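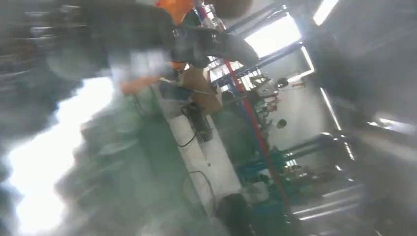
On Tuesday at 7:40 a.m. a list member wrote:

> I'm getting ready to recanvas a 16 foot Dirnley that has been in the family a long time. The canvas on it went on in 2000 and has cracked along both sides of the keel. Ribs and planking look good except at the bow, where the stem tip is soft. Skoltex has untreated number 10 duck at a very good price but only 44 inches wide. Is that wide enough if I stretch it hard? I measured 51 inches from gunwale to gunwale around the bottom at the middle of the hull. Also, has anyone used the water-based filler, and do I have to take the outwales off? I would like to leave them on if I can.

No, 44 inches will not do it. Canvas stretches very little across its width, and you need extra on both sides for the pliers to grab. With your 51 inches I would not buy anything under 60. I have seen a hull done with two pieces seamed under the keel. It leaked at the seam the second summer, and the owner ended up doing the whole job over.

Skoltex does carry a wider roll, or did when I ordered in October. It was not on the web page. I had to call, and they cut it to length. Get 20 feet for a 16 foot hull. You need the extra at each end for the clamps, and the leftover is handy for testing filler and paint. Ask them to roll it on a tube. Mine came folded the first time and the fold lines showed through the filler.

Number 10 is the right weight for a boat that size. If you paddle places with a lot of rock, like the upper end of Kivov Lake, some people go to number 8, but it is heavier, takes more filler, and is hard to pull in at the ends. I went back to number 10 after one boat.

The outwales have to come off. I know you were hoping otherwise. The canvas gets tacked up under them, and there is no good way to trim it and get a clean edge with them in place. On the Dirnleys I have worked on, they were held with slotted bronze screws from the outside, and the slots were full of old varnish. Clean each slot with a scratch awl before you put a driver in it. If a screw won't move, touch the head with a soldering iron for a minute and try again. Mark the outwales left and right and tie them to something straight while they are off.

Fix the stem tip now, before you do anything about canvas. Once the old canvas is off you can see how far the rot goes, and it is usually farther than it looks. Scarf in a new piece of ash or white oak. Look at the planking tacks too while the hull is bare. Any that stand proud should be clinched again with a hammer and a clinching iron. A raised tack will wear a hole in new canvas from the inside.

After that, oil the outside of the planking. I use boiled linseed oil cut with turpentine, one coat, and leave it until it no longer feels tacky. Spread the rags out flat outdoors to dry. Don't leave them in a heap.

On filler: I have not used the water-based kind on a whole boat, only on a patch, so take this for what it is worth. It was easy to put on and I could sand it within days. It did not fill the weave as well as the oil type and I needed more coats. With the oil-based filler you rub it in with a canvas mitt, let it haze, and rub again until it is smooth. Then it needs 30 days before paint, longer if your shop is cold. I have painted early once. The paint wrinkled and I had to strip it.

Stretching is a two-person job. I use two clamps made of 2x4s with carpet on the inside faces, a come-along at one end, and a tree or post at the other. Pull until the canvas is snug on the hull, then start tacking at the middle rib and work toward both ends, switching sides as you go. Stop and pull again about halfway. Keep the last couple of feet for the end of the day when you know how it is behaving.

A couple of people on this list have asked about tacks. The place in Rosenthal that used to sell the brass canoe tacks by the pound is still open but now only sells them in small boxes. Buy more than you think you need, as you will bend plenty.

One question back to you. Does your boat have the outside keel on it still, and do you plan to put it back? Mine tracks fine without one, and leaving it off saves a row of screw holes through the new canvas. If you do put it back, bed it well in something that stays soft, and draw the screws up a little at a time from the middle.

I have a spare pair of canvas pliers I can mail if you'll cover postage. Write me off list.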